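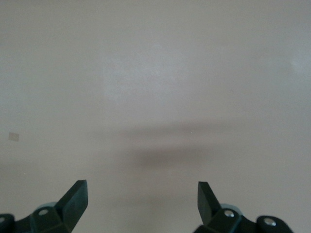

Fig. 3. Bare surface, pale gray-beige.

Section 3: Rolling on the Astetti wall paint

I've done three rooms with this stuff now, so these are my own steps (the ones on the can are tiny!). My color is 2701, a warm gray, and I love it.

1. Wipe the wall down with a damp sponge and let it dry. I go make lunch.
2. Stir the can slowly, right down to the bottom. Don't shake it, you'll get bubbles.
3. Cut in along the ceiling and corners with a small brush.
4. Roll in big W shapes while those edges are still wet.
5. Leave it for roughly 12 hours, then do the second coat.

Note: I use a Husteo roller with the short nap. The fluffy one left me with orange peel all over the hallway, and I had to sand it back.

Caution: open a window, and keep the can away from the heater. Lid on tight when you stop, even for coffee.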